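FOR IMMEDIATE RELEASE

13 November 2018

Menbridge Library's Computer Lending Shelf Grows, With Help From Skasis and a Lot of Old Desktops

MENBRIDGE – The Menbridge Public Library is very happy to announce that its computer lending program, which began in June as a small trial at the Drotell Street branch, will carry on through next year and will now be open to every household with a library card. The library is joined in this by Skasis, the local office equipment firm, which has agreed to collect, check and repair donated desktop computers at no cost to the library or to the people who borrow them.

Forty computers are ready to go out the door this month. Each one comes with a monitor, a keyboard, a mouse, the cables needed to hook it all up, and a printed guide in large type that starts with where to plug things in and goes on from there. Borrowers may keep a computer for a full school semester and renew it if there is no waiting list. There are no fines for bringing one back late, although the library does ask for a phone call, and the staff at the front desk would much rather hear from you than wonder how you are getting along.

The program grew out of something our staff had been noticing for a long time. The public computers at both of our branches are busy from the minute the doors open, and in the late afternoon there is often a line. Students come in to write papers. Parents come in to fill out school forms, apply for jobs or look at a bill. Many of our older patrons come in to write to grandchildren, and they have told us, very kindly, that they feel hurried when somebody is waiting behind them for the chair. One hour at a time is a fine way to check your mail, but it is a hard way to write a ten-page history paper, and it is a harder way to learn how to use a computer if you never have before.

So when a neighbor stopped by last winter and asked whether the library had any use for a desktop that had been sitting in a closet, we didn't say no. Word got around, as it does in Menbridge, and before long there were towers stacked in the book sale room, next to the cookbooks and the jigsaw puzzles, and we had to start thinking seriously about what to do with them.

During the trial, 68 households signed up, which was a good deal more than we had planned for, and the waiting list at Drotell Street ran onto a second sheet of paper before the end of summer. We learned plenty from those first borrowers. We learned that people wanted a longer loan than the three weeks we started with, that the first version of our guide left out how to turn the monitor on, and that a good many families needed a hand getting the whole thing to the car. All of that has been fixed, and there is now a cart by the side door.

Skasis came into the picture over the summer. The firm has looked after copiers and office computers for businesses in town for many years, and its workshop on the Stefanou Road side of the railroad tracks has become the first stop for every donated machine. Each computer is opened, cleaned of dust, and looked over for worn or missing parts. Old drives are wiped before anything else is done, and any drive that can't be wiped is taken out and destroyed. Parts from computers that are past saving go into a bin and often find their way into one that isn't. What's left over is sent out for recycling, so a donation to the library should never end up in the landfill.

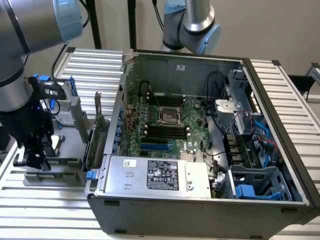

A desktop tower with its side panel off, showing the power supply and motherboard.

"We throw away so much that still has years left in it," said a spokesperson for Skasis. "A computer that is too slow for an accounting office can be just right for a seventh grader or for somebody writing down family recipes. Our people enjoy this work, and a few of them have asked if they can stay late to do more of it, which I can't say happens with the copiers."

The library will also be offering two free classes to go along with the computers. The first, "Setting It Up," is meant for people who have just borrowed a machine or who are thinking of it. It covers the cables, the first start, how to make the letters on the screen bigger, and how to shut everything down properly at the end of the day. The second, "Getting Around," takes things at a gentle pace and covers writing and saving a letter, sending an email, and how to spot a message that you shouldn't answer. You don't need to take the first class to come to the second, and you don't need to have borrowed a computer to come to either one. Both are held in the community room at the main branch, and coffee is provided. Please sign up at the desk so that we can put out enough chairs.

For households without internet service at home, the borrowed computers come with a word processor, a spreadsheet, a typing course and several games already installed, so there is plenty to do without a connection. Patrons can save their work to a memory stick and bring it to the library to print or send. The first ten pages of printing each day are free for students through high school, as they have always been.

"I kept borrowing time on my daughter's computer, and she was very patient with me," said one borrower from the summer trial, a retired bus driver who has since finished typing up a history of his church. "With one at my own kitchen table I could make all the mistakes I wanted. I made quite a few. Then I got better at it."

HOW TO BORROW

Any adult with a Menbridge library card in good standing can borrow a computer. If you don't have a card, you can get one the same day by bringing in something with your name and address on it, such as a utility bill or a piece of official mail. Only one computer can go to a household at a time. You will be asked to sign a one-page agreement, which a member of staff will be glad to read through with you, and then you can choose a pickup time. If you don't drive or can't lift the boxes, please tell us when you sign up. Delivery is available inside the town limits, and we will bring everything to the room where you want it.

HOW TO DONATE

We are still looking for desktop computers, flat monitors, keyboards and mice. Desktops should be less than ten years old if possible, but if you aren't sure how old yours is, bring it along anyway and we will find out. Missing covers, lost cables and a thick coat of dust are no trouble at all. Please remove any discs and memory sticks, and save copies of any photographs or papers you want to keep, because everything will be erased and we won't be able to get it back for you. We can't take printers, the older glass-tube monitors or television sets, much as we would like to help.

Donations can be left at the main branch during open hours. Please bring them inside to the desk and don't leave them by the book drop, where the rain gets in. Businesses and schools with a larger number of machines to give are asked to call ahead so that Skasis can arrange a pickup. A receipt is available to anyone who would like one.

The library wishes to thank everyone who carried a computer up our front steps this year, everyone who wrote comments on the back of the sign-up sheets (we read them all), and the families who waited so patiently for their turn. A good part of the new guide was written from your questions.

ABOUT THE MENBRIDGE PUBLIC LIBRARY

The Menbridge Public Library serves the town of Menbridge and the surrounding area from its main branch and its Drotell Street branch. Along with books, films and music, the library lends garden tools, cake pans, board games and now computers. Story hour, homework help and the winter reading club are free and open to all.

ABOUT SKASIS

Skasis sells and services office equipment for businesses, schools and town offices in the Menbridge area.

CONTACT

Press questions and requests to visit the program may be left with the library office at the main branch. To sign up for a computer or a class, please stop by or call the front desk at either branch during open hours.

###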